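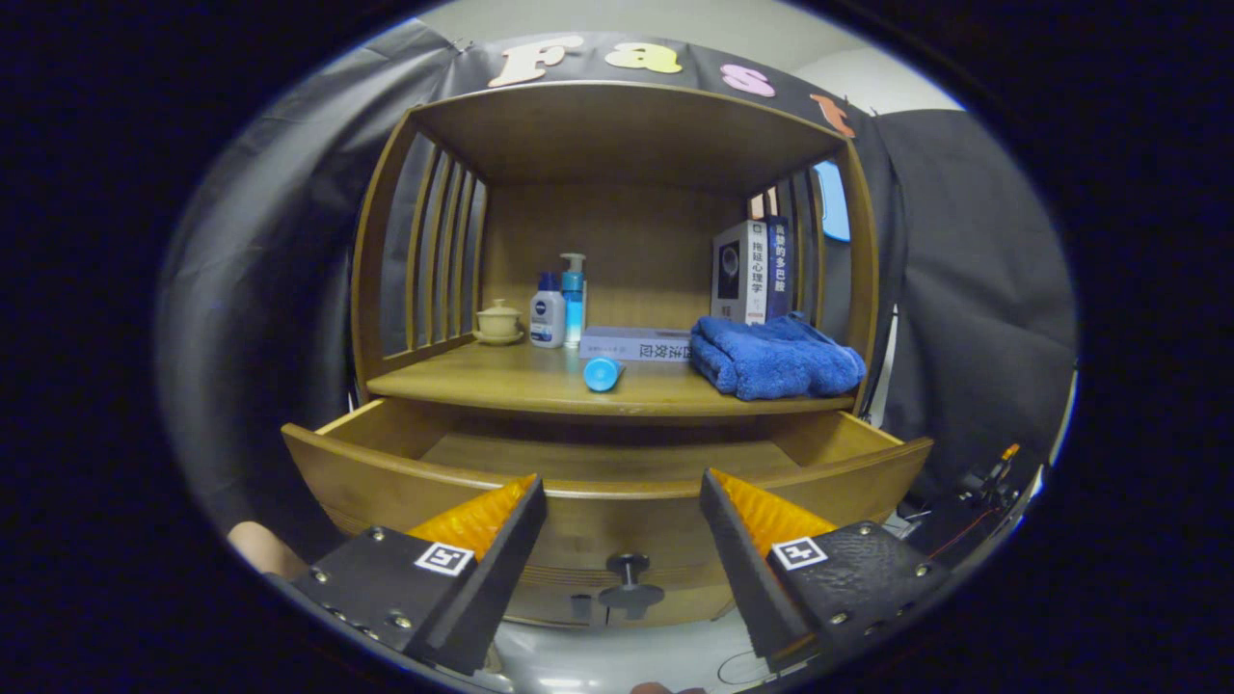
One of the households on Balau Street told us that a bottle of lotion is never really finished, it just gets moved to the back of the shelf when a new one is bought. We heard the same thing in different words from several homes, and it became the main question of our project: how long do people keep opened skin care products, and do they know how long they are meant to?

Doucette Community College, Consumer Studies
Term project report
18/07/2021

Method

We sent a short form to homes in the Balau and Zilla neighborhoods in May. 43 households answered. They listed every opened bottle or tube of hand lotion, body lotion and face cream they had, and wrote down when they thought each one was opened. We also asked where the products were kept and if anyone had noticed the open jar symbol on the label, which gives the number of months a product should be used after opening.

Results

The forms listed 133 opened products. Only 17 had an opening date the household was sure of. The rest were guesses or left blank. 30 households said they had never noticed the symbol or did not know what it meant.

The bathroom was the most common storage place, followed by the bedroom. Pump bottles were used more often than jars and were more likely to be thrown out empty. Face creams were kept the longest, mainly the ones that had been gifts or had cost a lot.

Problems

Our form did not separate products used every day from products used once in a while. This made the answers on age hard to compare. Some people also listed sunscreen, and we left it out of the totals.

Next step

We made a small sticker, called Aruseo, with a space to write the month of opening. We would like to give it to the same households and ask them again after a year. The sticker needs a better glue first, as the test batch came off when it got wet.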